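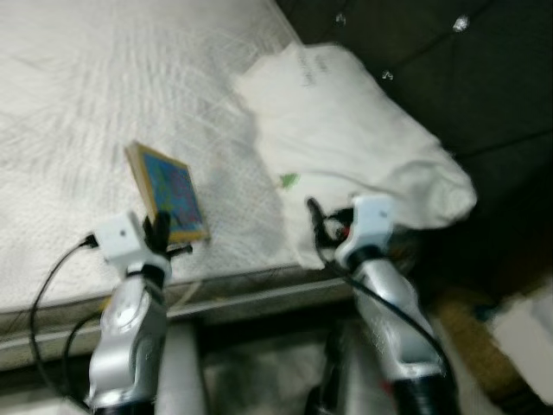 Wavance pauses bed-tidying trials after grip fault, and publishes the fix

UDWOOD, 2019-01-17 -- Wavance has found the cause of a fault that made its two-armed home robot lose track of what it was holding while tidying a bed. The trials at Udwood, part of the Mundiria home help project, were paused in December and will start again once the last checks are done. No one was hurt and nothing in the room was damaged.

We are very pleased to have got to the bottom of it, and we want other teams working with soft household goods to have the details.

What went wrong

The Mundiria trials ask the robot to deal with the sort of things that end up on a bed: pillows, blankets, books, bits of packaging. After over 80 runs, we had seen the same fault eight times. The robot closed its fingers on something light, the grip check came back as "empty", and the arm set off for its next job with the thing still in its hand.

Most of the time this meant a messy run and a bit of head-scratching. In the last case the right arm began moving towards a pillow while still trailing a sheet of packaging, which caught under the left wrist. Both arms pulled against each other until the operator pressed the stop button. The arms halted as they should, but the robot had not spotted the trouble for itself, and for a machine meant to work in people's bedrooms that is a safety matter. We stopped the trials the same afternoon.

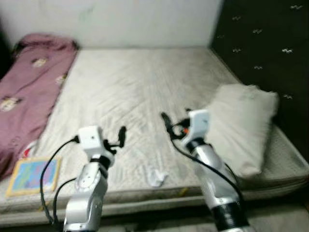

Bed-tidying at Udwood, with a picture book and a folded blanket along the left side of the mattress.

Finding the cause

The grip check was made by Osei, our partner for the hands, and it works by feeling how hard the fingers are being pushed apart. It does very well with a book. A pillow gives it enough to go on too. Thin, springy material hardly pushes back at all, so the reading fell below the level we had set for an empty hand.

That level was our choice, and it was wrong. We had set it using firm objects on a bench and never went back to it when the work moved to bedding. Osei's engineers spent two long days with us going through the recordings, and it was a joy to watch the pattern come out of what had looked like random slips.

Bubble wrap turned out to be the hardest case of the lot. 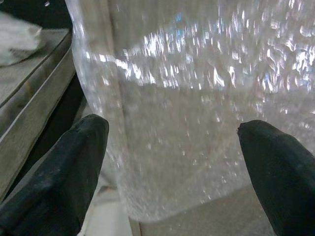 The bubbles squash a little, then spring back, and the reading wanders up and down as they do. On one run the check changed its mind several times before the arm had moved at all -- a lovely clear trace, once we knew what we were looking at.

What has changed

The robot now compares finger position as well as force before it decides that a hand is empty. If the two disagree, both arms stay where they are and the operator is asked to look. An arm that meets an unexpected pull now stops by itself, and so does the other one.

We have also changed our own habits. Any new kind of object gets a slow run first, and a repeated fault is reported the first time it comes back. We should have done that sooner.

Next steps

Bench checks at Wavance are finished. The remaining checks at Udwood use the full set of bedding and packaging, with an operator at the stop button throughout. The fault report, including the force traces, is free to any group that asks for it, and Osei is sending a settings note to everyone using the same hands.

Notes to editors

Mundiria is a joint project between Wavance and Osei on robot help in the home. Requests for the fault report should go to the Wavance press office.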